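Getting a simulated kitchen arm to pick and place reliably: bench tips

These are the notes we hand to anyone who starts writing control or perception code for the simulated kitchen worktop. Els Goossens began the list in February and the rest of us have added to it. Some of it is general and some of it only applies to our setup, where Flirna plans the motion and Vumano does the object detection.

Start with the wrist view and the room view side by side. Most of the problems further down the page show up in one of them first.

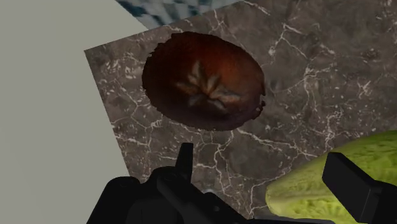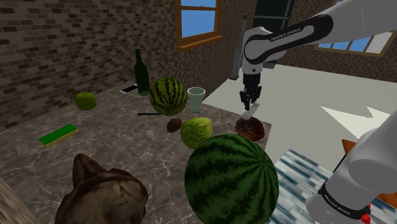

Simulated worktop, both views.

Why does the planner refuse a grasp that looks perfectly reachable?

Usually the padding. Flirna grows every object by a safety margin before it looks for a path, and on a crowded worktop the grown shapes run into each other. A gap you can see on the screen may be closed as far as the planner is concerned. Switch on the collision overlay and look at the padded shapes. If two of them overlap where the fingers need to go, bring the padding down to 6 mm for that object only and plan again. Leave the general setting alone.

Setting up the worktop

Load the stone slab first, let it settle, and only then drop the objects. If everything goes in at once, the round things get a push from the slab as it appears and you will find the melon on the floor.

Give each object a mass you have looked up. The default in the loader is the same for everything, and a sponge that weighs as much as a bottle will fool you into thinking the grip force is right.

Run the physics for 200 steps with the arm held still before you take the first reading. Save the scene at that point and start every trial from the saved copy.

Keep the random seed in the file name. Writing it in the log is fine too, but logs get separated from files.

Finding things

A veined surface is hard on edge detection. Pale lines in the stone get joined to the outline of whatever is lying on them, and the mask comes out with a tail. Use the depth channel to cut the object away from the slab, then use colour to tidy the mask. Doing it the other way round takes longer and gives worse edges.

Dark objects lose their shaded side. If the mask for a brown or dark red item looks too narrow, raise the ambient light a little and compare. If the mask grows, your threshold is the problem, and you should fix it there and put the light back.

Clear and translucent things need their own rule. The depth reading goes straight through a glass in some renderers and stops at the front in others. Check which one you have got before you write any code that depends on it. In ours it depends on the material file, and the ones in the Okbridge object set are mixed.

Don't let the detector name an object from one view. We ask for two views to agree before the label goes to the planner. When they disagree the object is marked unknown, and the planner treats it as something to keep clear of. This costs a bit of time on each run — it has saved a lot more in chasing wrong labels.

Crop the gripper out of the wrist view. The fingers are always in the same place relative to that camera, so a fixed mask does the job. Remember to make a new one if you change the fingers or the camera mount. An old mask will hide part of the object and you'll be looking for the fault in the wrong file.

Planning the reach

Come down from above when there are tall things nearby. A sideways approach is shorter on paper but the forearm swings wider than you expect.

Put a waypoint a hand's width over the object and make the last part of the descent a straight line. Let the planner do what it likes before that.

Cap the planning time. Ours gives up after 137 attempts, a number that came out of one long afternoon of testing and has stayed. If a plan hasn't been found by then, change the grasp, and try again from the saved scene.

For round fruit, aim the fingers just below the widest point. Closing on the widest point works in the simulator with friction set high and fails as soon as you put friction back to a sensible figure.

Bowls are easier by the rim. When you are putting something into a bowl, add the bowl as two shapes, a base and a ring. With a single solid hull the planner believes the bowl is full and won't lower anything into it. Nearly everyone new gets caught by this one.

Tidying up the code

Keep the units in the variable name. reach_mm and reach_m have both been called reach in this project, in the same file.

One frame of reference per module. Convert at the door and nowhere else.

If a test passes only on your machine, compare the physics step size first. The Szewczyk build and the standard build have different defaults, and a stack of objects that stands up in one can creep apart in the other.

Write down failures in the same table as successes. Our current table has almost 233 rows and the failed ones get read far more often. Three columns are enough for a failure: the seed, the stage it stopped at, and one line in plain words. "Slipped on lift" is more use than an error code.

Before you go home

Close the renderer before the physics server. Closing them the other way round leaves a process running, and whoever is next will get a message about the port being in use. If you do get that message, stop the old process by hand and carry on. There's no need to restart the machine.

Push your saved scenes along with the code.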